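Tuesday, ten past eleven at night

I should be asleep but my legs are buzzing and I want to get this down before it turns into mush. I walked the whole ridge path! The whole thing, from the bus turnaround in Lirinau up over the top and down the far side to the lake, 16 miles by the signposts, and I am sitting here with both feet in the dishpan feeling like the queen of somewhere.

Started in fog. I almost turned around at the first gate because I couldn't see the second one, and the bus was still sitting there with its lights on, warm and tempting. Then a cowbell went off right next to my ear (the cow was attached) and I laughed so hard I just kept going. By the time I got to the pine trees it was thinning out, and then I came up out of it all at once and there was the sun and the whole valley filled up to the brim with white, with only the church steeple and the top of the Vokton grain silo poking through. I stood there and ate half my lunch at twenty to nine in the morning. No regrets.

Things I saw, so I don't forget: two ravens doing that thing where one flips upside down. Gentians, late ones, in the ditch by the shepherd's hut. A fox, very far off, trotting along as if it had an appointment. Mushrooms the size of dinner plates that I did not pick, because I know what I don't know.

Also want to remember the food, because I finally got it right. Last time I packed like I was feeding a wedding and carried most of it home again. This time: flatbread, hard cheese, two boiled eggs, walnuts, and the little twist of salt in wax paper that makes the eggs worth carrying. Next time add something sweet and wet. I was dreaming about fruit from mile nine onward.

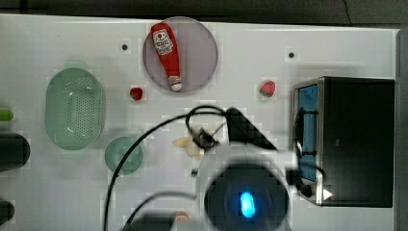

The climb after the hut is steeper than I remembered. It says 602 on the post at the bottom, which I think is the height in meters, and the post at the top has lost its number completely, so I will never know how much I climbed and am free to exaggerate. I took it in little pieces, 31 steps and then a breath, 31 steps and then a breath. No idea why 31. It was how many I managed the first time and then it felt rude to do fewer. Near the top there's a chain bolted to the rock for the slippery part and I went up that with my tongue sticking out like a kid with a crayon.

And then the top! Wind enough to lean on. I could see the lake, and past the lake another lake I didn't know about, and I got the map out to find its name and the map tried to leave for the coast. Got it back, sat on it, ate the other half of lunch. There was a summit book in a tin box and I read it for ages. Somebody had come up in January. January! In that wind! They wrote "good visibility" and nothing else. I wrote three lines and drew the fox, and it came out looking like a loaf of bread.

The way down was all knees. I have to do something about these boots. The left one is fine and the right one has decided my little toe is its enemy, and I had to stop and fiddle with the laces 4 times before I found that if I skip the second hook it leaves me alone. So: SKIP THE SECOND HOOK. Writing it big so I find it next time. The poles were worth every cent, and I take back all the mean things I said about people with poles.

Lake at half past three. I went straight in up to the shins with my pants rolled and screamed out loud, and a family having a picnic clapped. Then I had the bean soup at Dağdelen, a huge bowl, with so much lemon and so much bread, and when I'd finished I had a second one. The woman at the next table had done the path in the other direction and we compared knees for a while. She says the east side is better in spring when the stream is high and you have to hop it. So now I need to come back in spring, obviously.

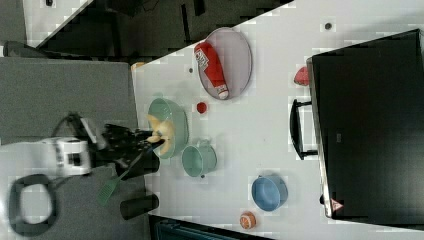
The big green bowl and its spatula.

Missed the five o'clock bus by the length of the parking lot and didn't mind a bit. Sat on the wall at the stop and watched the light go orange all the way up the slope I'd just come down. I could pick out the path, this skinny little scratch, and I kept thinking, I was up there, I was that high up.

For tomorrow: dry the boots with newspaper, not on the heater. Wash the socks twice. Look up the second lake. Buy plums. Find out if the Tatetti trail is open again past the landslide, since that would make a loop and I wouldn't need the bus at all, and a loop with both lakes in it would be some day out.

Water's gone cold in the dishpan. Bed.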